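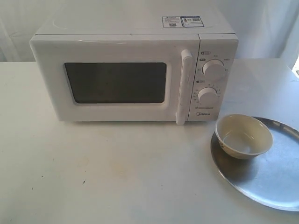 Why did the Wollasham starter go flat after the second feed? The flour was changed over from wholemeal to plain white without a step in between, and the jar was moved to the cold shelf the same evening.

September, notebook 8, sourdough trials (cont.)

Fed at 7.40 am, equal weights flour and water. Jar back on the warm shelf. Smell is sharp, more nail varnish than yoghurt. Will go to two feeds a day until that clears.

Trulell white is running low. Lai-ching Lo has ordered another sack but it's the new milling, so don't mix it with what's left in the bin. Label the bin.
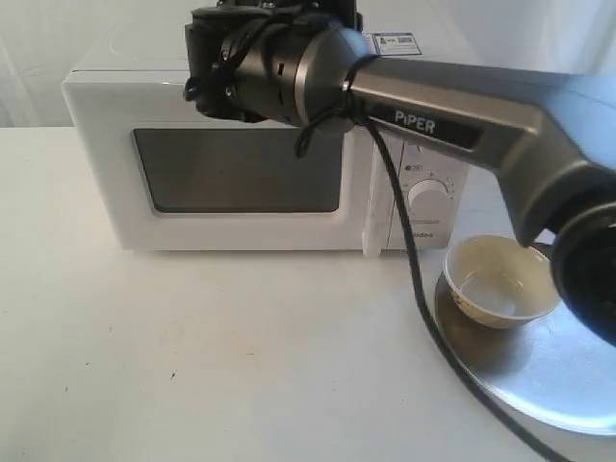 How much starter went into loaf 57? It had 144 g, taken at its peak, with the salt held back until after the first rest.

Loaf 57 notes: dough slack at the first fold, better by the third. Shaped a bit late. Crumb tight along the bottom, open at the top, crust pale on one side. Same side as last time so I think it's the oven and not the shaping. Turn the tin halfway next bake.

Taste fine. Lai-ching says too sour for toast. I disagree but have put it down.

We use cookies to remember your preferences. Accept | Manage settings

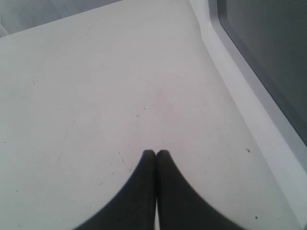 Can the rye be fed on the same timetable as the white? It needs its own, as it rises and falls sooner and turns sour if left until the evening.

Rye jar: fed at noon, stiff mix, lid loose. Had doubled by the time I did the washing up. The Ho method says to stir it down and feed again straight away, tried that, no great difference. Leave it out next time and save the flour.

Total flour used since the start of the notebook is 2553 g, discard included. Discard went into crackers. Too much salt.

To do:
- new thermometer for the warm shelf, the old one sticks
- ask Halivwood if they still sell the long tins
- dry some of the white starter on baking paper as a spare
- loaf 58, same recipe, less water

Subscribe to our newsletter for new posts. Enter your email address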